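Haststead workshop puts its kitchen arm through simulation first

HASTSTEAD - Members of the shared workshop on Rorkholm Street have spent the spring building a robot arm meant to put away groceries, and most of the work so far has been done on a computer.

The project, called Pladport, began last year when Archie Drummond brought in a used arm he had bought for $1,252. The group has since spent $500 on a gripper, wiring and a power supply. Money for the next stage came from a $3,000 grant from Le Goff, a local hardware supplier.

The arm is bolted to a bench at the back of the shop. Before it is allowed to handle anything on its own, each move is tried in a simulated kitchen that members put together over the winter. Drummond said the first version had a plain table and a single box, and the arm learned habits that were no use anywhere else. The current version has a counter, cabinets, small appliances and food.

By the end of April the program had run 3,790 simulated pickups. Members go through the failed ones on Tool Night and change one setting at a time, usually the grip force or the angle of approach. Small containers with round lids have taken the most time. If the fingers close too high, they catch the lid and the container swings.

"We were dropping them all through March," Drummond said. "We moved the grip point down onto the body and slowed the wrist, and then we could get on with the shelves."

The bottle task now being worked on uses a granite counter beside an open wooden cabinet, with a toaster and an ear of corn also on the counter.
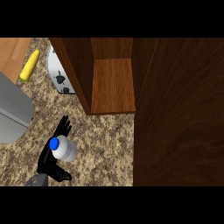
Drummond's plan to move to the real arm in July drew a cautious reply on the workshop's message board from a member who wrote that simulated counters are always level and the shop's bench is not, and asked for a week of slow runs with the emergency stop in reach before any glass is used. Drummond agreed to the slow runs and said the first real tests would be limited to plastic containers.

The workshop opens at 6 p.m. on Tool Night. Visitors may watch the tests but must stay behind the yellow line when the arm is powered.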